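Teaching a Two-Armed Robot to Cook Pretend Soup: A Getting-Started Guide from the Lollimholm Robotics Club

If you joined us in August, welcome! By now you've met the arms, you've pinched something by accident, and you want to record your first real task. This guide covers the one we start everybody on, the soup task: toy vegetable goes in the pot, lid goes on the pot. It sounds easy. It took our first team most of a semester, and we had a great time doing it.

What you need

- both arms powered up and homed
- the saucepan and its glass lid
- one toy vegetable (start with the corn, it's the easiest to grab)
- the felt cover, pulled flat with no wrinkles
- a partner to run the recording software

Step 1: Set the table

Put the pan near the middle of the felt with the handle pointing back toward the robot. Lay the lid on the left and the corn on the right. Don't measure anything! We want small differences between runs, so the policy learns to look for the pan instead of memorizing a spot. Do keep everything inside the area both arms can reach, though. Touran Yazdani made a reach map last year and it's taped inside the cabinet door.

Step 2: Practice without recording

Open both grippers and drive each arm around for a few minutes. Get a feel for how far your hand moves compared to how far the gripper moves. Then try the corn. Come in from above, go slow, and close across the narrow part of the cob. If you grab it near one end it will swing when you lift, and you'll be chasing it all the way to the pan.

Step 3: Record the corn

Tell your partner you're ready and wait for them to say "rolling." Pick up the corn with the right arm, lift it well above the rim, move over the pan, stop, and let go. That stop matters a lot. In our first batch everyone released while still moving, and the trained robot copied us beautifully and threw corn all over the place.

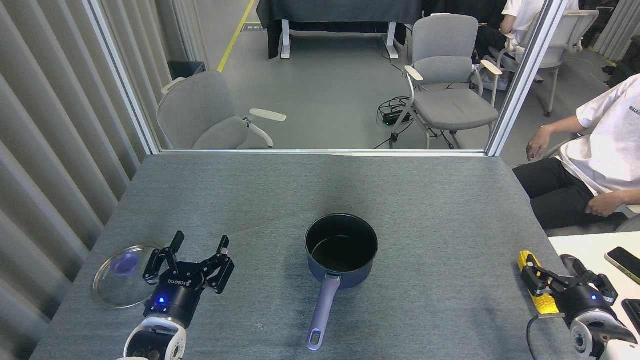
Keep the left arm parked near the lid during this part. New drivers love to get a head start with it, and then the two grippers meet over the pan. Once the right arm has backed off, go for the lid.

Step 4: Record the lid

Grab the lid by its knob, with the fingers on either side. Lift straight up before you go sideways, then lower until it settles. If it lands crooked, don't throw the run out! Nudge it into place and keep recording. Recoveries like that are gold, and Ludmila Krajčí has a folder full of them that we mix into every training set.

Step 5: Save, label, reset

Use one of three labels: clean, recovered, or failed. Your partner picks the label, you reset the table. Swap seats after 30 runs, even if you feel fine. Your driving gets sloppy before you notice.

How many runs?

Our current soup set has 881 runs, and 233 of those are labeled recovered. You don't need nearly that many to see something happen. Record one full session, train overnight, and come watch it try the next afternoon. The first time the arm goes for the corn by itself is so much fun, even when it misses.

Common problems

Gripper won't close all the way: check that the felt isn't bunched up under the fingers.

Pan slides when the lid touches it: you're coming down at an angle. Back up, level the wrist, try again.

One arm lags: stop and restart the software on both arms, then home them again before you drive.

When you've got a session you like, copy it to the shared drive under your team name and tell Ye-seo Na so she can add it to the training queue. Next up is the carrot, which rolls.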